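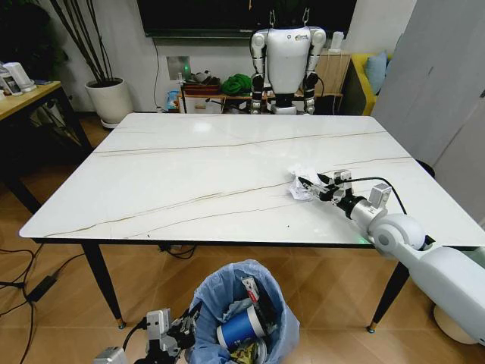
*Glossy white top with the gold-brown veins. Glare near the far edge.*

1 Jan 2023

Dollero stone sealer, second try. Their sheet says one coat, 40 minutes to cure, and coffee will sit on top "indefinitely." I don't know what indefinitely means on a data sheet and I doubt they do either.

Cut new samples from the Machala offcuts, the honed white and not the polished. Last time we used polished and everything passed, including the bare control, so all we learned was that polished stone is slow to drink. Sabina Bartoš still has that result in her summary as a pass. I'd like it taken out.

Setup: two bare, two with Dollero, two with the old Tasmont solvent sealer from the back shelf. The Tasmont can has been open since who knows when. If it does badly I won't read much into it.

Coffee, red wine, lemon juice, olive oil, one spot of each on every piece. Watch glasses over the spots this time so they don't dry out at different rates. 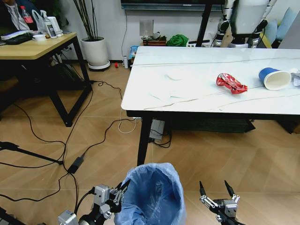
*Gray veining on the white top, black apron underneath.*

Lemon first, as it's quick. All six etched. Dull ring on every one, sealed or not, and I can't tell them apart by eye or with a fingernail. This is what you'd expect: a penetrating sealer slows down staining and does nothing about acid. The Dollero leaflet has a slice of lemon on the cover.

Oil at 75 minutes: bare pieces dark. Dollero 1 clean, Dollero 2 has a faint shadow. Same can, same rag, same slab. Either I wiped the second one too early or the coating is patchy. Can't say which from two pieces.

Coffee and wine still sitting. Leave them overnight. 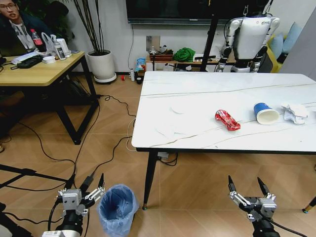 *Gray and gold veins, dark rim around the top.*

The abrasion claim (2,000 wipes with no loss of protection) I haven't touched. Kutgate quoted us for running it on their wipe rig, but they use a dry felt pad at 200 g. Kitchens get wet sponges and someone leaning on them. Not paying for a felt pad.

To do:
- wash off coffee and wine, dry fully before judging
- repeat oil on four more Dollero pieces, timed wipe-off
- fresh can of Tasmont or drop it from the comparison
- ask Dollero what stone they tested on, and get it in writing
- look at everything again in February before we tell any customer it works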